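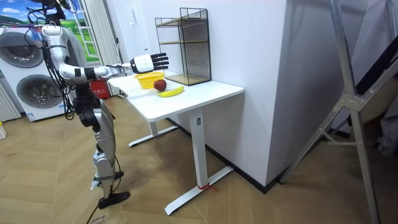

Cengiz Keskin asked that the minutes record his view that a machine which puts fruit away is still some distance from one that clears up after a family of five, and that the two should be costed separately.

Groups > Household Trials > Minutes

Search minutes Go

Agenda Minutes Papers Members Contact

Jurirar Household Trials Group
Minutes of the meeting held on Jun 19, 2025, Drurkton

1. Minutes of the last meeting
Agreed, with the spelling of Zalton corrected on page two.

2. Tidying
The group discussed whether putting away fruit and small kitchen things counts as a chore. Kevser Demirtaş thought it did, provided the machine can start from wherever the things have been left. Keskin said a person would finish before the machine had reached the desk. It was agreed to keep tidying on the list and to time it against a person.

3. Laundry
Loading a washer is to stay in the plan. Folding is put back to August. Demirtaş did not want folding dropped, as it is what most households ask for first.

4. Shop floor
Duman has offered its stockroom for shelf filling. The log from Zalton shows 2,811 attempts at picking and placing, of which 2,144 were completed without help. Keskin said a shop could not run on that. Demirtaş replied that soft fruit and bagged goods were in the same total and asked for them to be split out. Zalton to be asked.

5. Supervision
One person to be present at all times during trials. No change.

6. Actions
Keskin: costs for tidying and for full clearing up, on separate sheets.
Demirtaş: write to Zalton about the log; confirm four dates with Duman.

7. Any other business
The kettle question was held over.

Previous minutes Next minutes Back to list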